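Tema 6. Aprender a agarrar lo que no tiene forma

En la sesión anterior terminamos con los objetos rígidos y con una pregunta que quedó en la pizarra: ¿qué hacemos cuando el objeto cambia de geometría en cuanto lo tocamos? Bolsas, correas, ropa, cables. A mí me parece la parte más bonita del curso, así que vamos a dedicarle dos clases enteras.

6.1. Por qué falla la estimación de pose

Una taza tiene seis grados de libertad y se acabó. Una bolsa de plástico fino tiene tantos como pliegues queramos contar, y además deja pasar la luz: el sensor de profundidad devuelve huecos, o mide lo que hay detrás. Ajustar un modelo CAD no tiene sentido. El método que estudiaremos, Nivon, prescinde de la pose y predice directamente, desde la cámara de muñeca, un mapa de puntos de agarre con su dirección de aproximación.

6.2. Los datos

El conjunto Veditz reúne 3352 intentos de agarre teleoperados, grabados en 139 configuraciones domésticas. Giang Phùng, que diseñó el protocolo, insistió en que las escenas no se ordenaran antes de grabar, y fue un acierto enorme. Un suelo estampado, una correa que pasa por debajo de otra cosa, una luz pobre: todo eso entra en el entrenamiento.
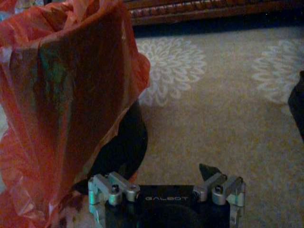 Cada intento se guarda como una secuencia de imágenes de muñeca, apertura de la pinza y velocidad del efector. La etiqueta de éxito se asigna al final, si el objeto sigue sujeto tras elevarlo 30 cm. De los intentos totales, 671 se reservan para la evaluación, separados por configuración y nunca por fotograma (repasad el tema 3 si no veis por qué importa tanto).

6.3. La función de pérdida

Tiene dos términos. El primero es una entropía cruzada sobre el mapa de agarre. El segundo, el interesante, penaliza los cambios bruscos entre predicciones consecutivas mientras la pinza se acerca. Sin él, la red salta de un pliegue a otro y el brazo oscila — lo veréis en la práctica y es muy vistoso. Con un peso demasiado alto ocurre lo contrario: la red se aferra a su primera elección aunque el plástico se haya movido.

6.4. Resultado principal

Las correas y asas mejoran mucho más que las láminas. Tiene lógica: una banda de tela ofrece un borde local bastante estable, y dos dedos paralelos la cierran bien si llegan perpendiculares. En plástico arrugado, los brillos de los pliegues atraen la predicción hacia zonas que no siempre se pueden pellizcar. El grupo de Wederon propuso añadir polarización a la cámara; leed su discusión con calma, porque deja abierta una idea estupenda para un trabajo final.

Para la próxima clase

Leed la sección 4 del artículo de Nivon y traed escrita una respuesta breve: ¿cómo definiríais el éxito de un agarre cuando el objeto arrastra consigo otro que no queríamos mover?

En la práctica usaremos el simulador Sầm. Instaladlo antes — la compilación tarda.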